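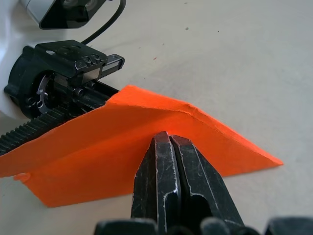 How to fold a simple paper fox (and rescue it when the folds go wrong)

Quick one. I get asked for this every September when the after-school tables start up again, so writing it down properly this time. One sheet, no glue, no scissors unless you need to make your square. Kids from 6 up can manage it, younger ones with a grown-up doing the creases.

What you need

One square of orange paper, 8 inches a side. Smaller is fine later, but learn on a big one.
A hard table. Not a tablecloth, not your lap.
A black marker for the eyes and nose.
Something smooth for pressing creases. Back of a spoon works. So does a fingernail.

On paper: thin is good, floppy is not. I buy the Pacheco craft pack, 600 sheets, mixed colors, and the orange always goes first. Construction paper will do but it cracks along the fold and the corners go fuzzy. Felt won't hold a crease at all, don't bother.

Before you start

Check your square is really square. Fold corner to corner, see if the edges meet. If one side hangs over, trim it now. You can't fix it later, every fold after that just gets more crooked.

The head

1. Put the paper down like a diamond, one point facing you. Color side down if it has one.

2. Bring the bottom point up to the top point. Line up the tips first, hold them, THEN press the crease. Start in the middle and slide out to each side. You have a big triangle, long edge toward you.

3. Fold left corner over to the right corner. Press lightly, open it again. That's only a guide line.

4. Turn the whole thing so the long edge is at the top and the point is facing you.

5. Take the top left corner and fold it down along the center line to the bottom point. Same on the right. You get a smaller diamond.

6. Now the ears. Take each of those loose tips and fold it back up and outward so it pokes past the top edge. Angle is up to you. Wide looks sleepy, straight up looks alert. Just make both match.

7. Bottom point – fold the front layer up a little for the nose. Tuck the back layer behind to make a chin. Flip over, check it from the back, flip again.

Draw the eyes. Color the nose. Head done.

When the crease wanders

Happens to everyone, mostly at step 2. The paper springs back while you are pressing and the line drifts off the corner. You end up with a fat ridge that won't lie down, or two creases side by side where there should be one.

Open the sheet out all the way and look at what you've got before doing anything else.

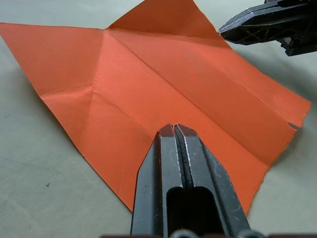 Find the long diagonal. That's the one that matters, everything else hangs off it. If it runs clean into the corners, keep it and ignore the extra lines. If it misses, turn the sheet over and fold corner to corner again from the other side. The old line will still show but it stops pulling.

Little folded strips along an edge: unfold, flatten with the spoon, carry on.

Ragged tip? Put that corner where the chin goes and tuck it behind. If the rip goes in deeper than that, get a new sheet. Tape makes it too thick to fold and it looks awful anyway.

Still fighting you? Leave the sheet under a heavy book over lunch. Come back to it.

Folding with two people

Good for small kids. One holds the near corner flat on the table, the other brings the far corner over and lines it up. Only one person presses. If you both press at teh same time the paper slides and you're back to fixing wandering lines. Swap jobs at step 5.

The body, if you want one

Second square, same size. Fold it to a triangle as in step 2, stand it up on the long edge with the two layers spread a bit, and bend one corner round for a tail. Slip the head over the top point. It stays on if you dont breathe near it. A dab of glue helps.

For a group

The library in Dravville did this with 7 tables and one sample fox per table, unfolded halfway so the kids could see the lines. Worked much better than me holding one up at the front. Precut your squares the night before.

Benito Sarmiento showed me the ear trick in step 6, thanks Benito. He curls the tips round a pencil afterwards for a softer look.

Next up is the paper crow, same start, different ending. Black paper shows every thumbprint so wash your hands first.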